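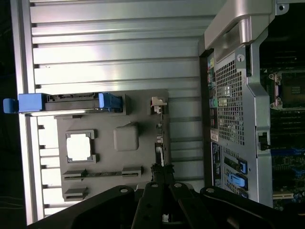
Udel, August

I caught Palesa Ngubane at her bench right after lunch, and she was already talking before I sat down! She sorts computer parts at Tetier, and she loves her gray tray (she really does). "Everything gets a spot," she told me. "The processor sits in its square holder, the drive caddy goes across the top, and I can grab either one half asleep."

I asked about the blue plastic on the caddy. "Oh, I love the blue! You find it so fast against all that gray." The metal slats are another story – they throw back so much light that the chip looks almost white. "I've asked for a softer lamp," she said, laughing. "I'm still asking."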